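About Skimen

4 min read

Skimen helps people buy robots, and fairly often helps them not buy one yet. We work for the buyer. We don't sell arms, hands, carts or software, and the makers don't pay us a commission, as you could tell from our office furniture.

The company was started by Kausar Zaidi and Ghazala Marwat, who met on opposite sides of a purchase order. Kausar was selling. Ghazala was in the finance department of a grocery wholesaler and had one question, which was what the thing would cost in its second year. Kausar said he would get back to her. It took him long enough that they ended up in business together.

We are still small, and most of our clients are too: shops, stockrooms, colleges, a pharmacy chain with more ambition than floor space. They usually come to us with a quote in one hand and a grant deadline in the other.

What we do all day

We read quotes. Then we ask for the page that was left out of the quote. A robot arm has a price, and so do the hand, the mount, the spare fingertips, the training, the shipping crate and the person who has to be in the room when it's running. Our standard planning sheet has 129 lines. Clients groan at it, and then they find the line for floor repairs and go quiet.

We also try things out on ordinary goods. Buyers rarely want to know if a robot can lift a calibration block. They want to know about the stuff on their own shelves, which is tall or slippery or comes in a bag that sulks when you touch it.

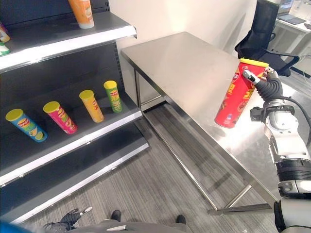
Retail is where a lot of our questions come from, and retail budgets are where we see the most hope per dollar. A store manager will plan for the machine and forget the shelf. Shelf height, shelf depth, how far apart the products sit, whether the label has to face front: every one of these turns into money sooner or later, and it's cheaper to meet them in a spreadsheet. One client set aside $3,908 for changes to the stockroom and thought we were being gloomy. They spent it by March and sent Ghazala a card.

How we charge

By the project, with a fixed fee agreed before we start. Our shortest job is the Quote Check, at $1,774. You send us what the vendor sent you, and we send back a marked-up copy, a list of questions and a budget for three years. If the honest answer is "wait," we write "wait" on the first page and you pay the same. Kausar wanted to call this the Tustberg Review, after the street our first office was on. He was outvoted by one to one, under a rule Ghazala says was always there.

Longer work, such as a full equipment plan or sitting next to you during vendor talks, goes through our Gonisness program. The name came with the domain, and the domain was on sale.

What we look at hardest

Hands, mainly. The arm is the part that gets shown to the board, but the fingers do the work and take the wear. We ask vendors what a replacement finger costs, how long it takes to arrive, and whether your own staff can fit it or you have to fly someone in with a special screwdriver. The answers vary a great deal – sometimes within the same phone call.
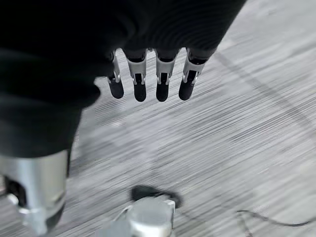 Covers, cables and fingertips go on a separate tab of the planning sheet, labeled "small things." It is the longest tab. Ghazala color-codes it by how annoyed she would be to find the item missing on a Friday, and we have seen purchases put off for a whole budget year over what was in the red rows.

We'll also ask who is going to look after the machine. If the answer is "everyone," we put down a salary line and let you argue us out of it.

Who shouldn't hire us

If you have already signed, we can help with the running costs, but we can't unsign it. If you need someone to tell your boss the payback is nine months, there are other firms and they have nicer brochures. And if you want a robot mostly for the lobby, buy a plant first and see how you feel.

Getting in touch

Write to us through the contact form, attach the quote if you have one, and tell us what the machine is supposed to pick up. Please don't leave out the price because it's embarrassing. We've seen worse. Kausar has sold worse.

Last updated: 09/10/2022

Get The Small Things, our newsletter on equipment budgets, when we have something to say. You can unsubscribe at any time.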